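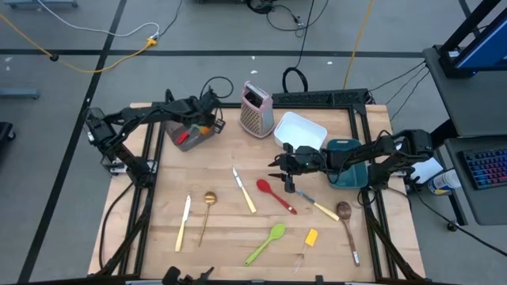 Butcher-block top, with the pink box grater at the back edge and the red spoon out in the middle.

Workshop notebook – oil finishes, continued
Mar 7, 2018

Picked the finish trial back up after leaving it alone since November, when I ran out of patience and then out of rags. The old offcuts were still on the shelf under the window, labeled in pencil, and the pencil has gone into the oil on half of them. So the first hour went to working out which board was which by smell. Flerberg smells like a bicycle shop. Plallby smells like salad. The third set smells of nothing at all, and I am calling it Musetti on the grounds that the other two were taken.

Started over with fresh blanks. Maple this time, all off one plank, 24 pieces, numbered on the end grain with a stamp. The stamp's 6 and 9 are the same stamp. I have put a dot under the baseline and would ask everyone to respect the dot.

Prep: planed, then 120, 180, 220 by hand. Wiped each face with a damp cloth to raise the grain, let it sit overnight, knocked it back with 220. I skipped the damp cloth on the last four to see if anyone can tell the difference. My guess is that anyone with fingers can.

Oils as follows.

Flerberg: thin, goes on like water, wants to be everywhere including the floor. Flooded it, waited 20 minutes, wiped. The can says to wait "until satisfied," so I made up my own number.

Plallby: thick and yellow, has to be pushed around. Same 20 minutes. Left a ridge on the end grain where I got bored with wiping, and the ridge is now a permanent feature of blanks 9 and 11.

Musetti (probable): in between. Soaked in so fast on the end grain that I gave it a second flood and then lost track of whether I'd given it a third. Treat those results as decorative.

First-coat look, after wiping: Plallby warms the maple a good deal, more than I would want on a pale counter. Flerberg hardly changes it. Musetti does something slightly gray that Iolo Voyle likes and I don't. He wrote "handsome" next to it in the margin of the last notebook, in ink, so it's going to stay handsome for the duration.

Water test on the November boards, because they were there. One teaspoon on each face, 60 minutes under an upturned cup. Flerberg: faint ring, gone once it dried. Plallby: no ring, but the cup stuck. I think that coat never cured, which after a whole winter is an achievement. Musetti: dark patch, raised grain, a small regret. Also tried lemon juice and cold black tea. Tea marked everything. I'm starting to think the honest finish for a kitchen surface is tea.

Beets tomorrow, if someone buys beets. The one in the fridge drawer has gone soft and I don't want to introduce a variable.

Side matter: the shop thermometer and the one by the sink disagree by four degrees and have done so for as long as I've worked here. I've been writing down the shop one. If the cure times look odd later, that is one of the places to look. The heater is another. It was off when I came in, and the switch was in the position I would call on.

Rags: laid flat over the rail outside, as ever, and then into the water can with the lid. There were two in a ball behind the vise this morning. I'm not naming anyone. They were oily and warm-colored and I moved them with tongs, and I'd like never to write that sentence again. Linseed rags heat up by themselves. The sheet about it is on the door, at eye level, next to the sheet about the sheet.

Tsao's edge-banding samples came in the same box as the sandpaper. Put them in the flat drawer. Not opening that subject until the oil is finished.

To do:
– second coat on all blanks, same order, thinner on the Plallby
– weigh 1 through 8 before the coat this time
– find out what is in the unlabeled can before buying more of it
– new stamp set, or at least a 9
– scrape the ridge off 11, leave 9 as a warning
– beets

Left the blanks standing on the nail boards with a finger's gap between them. Blank 14 fell over while I was writing this and is now stuck to blank 15.

Last updated: second coat not yet entered

Related entries
Stropping compound, green versus the other green
Why the bandsaw drifts left
Hide glue, second attempt
Tsao edge-banding: box contents

Questions about the finish trial: leave a note in the flat drawer | Back to top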